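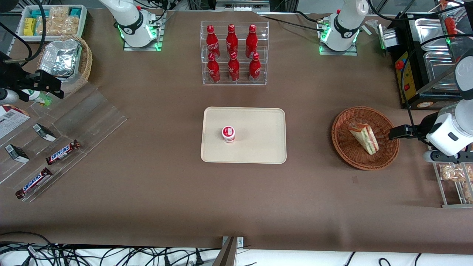 El mostrador de Waaka

Inicio | Relatos | Autores | Contacto

Lợi Ông abría la tienda de la calle Pramden a las siete menos diez, aunque el primer autobús no pasaba hasta las siete. Le gustaba tener esos minutos para el mostrador.

Primero miraba las botellas rojas en su soporte, las de atrás un poco más altas que las de delante, como en una foto de colegio. Después acomodaba el sándwich en la cesta de mimbre. La bandeja color crema la dejaba casi vacía, solo con el vasito blanco de tapa roja y blanca, porque su mujer lo había puesto allí en julio y él no encontraba otro sitio mejor.

Aquella mañana una botella pequeña, de etiqueta blanca y verde, estaba tumbada sobre la mesa. Lợi no la levantó. La noche anterior había cerrado su hija, que siempre tenía prisa y que se marchaba el sábado a Pronside, a hasta 200 kilómetros según el camino que tomara.

– ¿No vas a ponerla de pie? – preguntó la señora del segundo piso, que venía por su Snickers.

– Más tarde.

Ella pagó con una moneda de 100 y esperó el cambio mirando la cesta.

– El sándwich parece bueno.

– Es para mi hija. Se lo lleva al tren.

– Pero el tren es el sábado, y hoy es martes.

Lợi contó las monedas otra vez, despacio. Luego sacó el sándwich de la cesta y se lo puso a la señora en la mano.

– Entonces haré otro – dijo.

7 comentarios | Compartido 717 veces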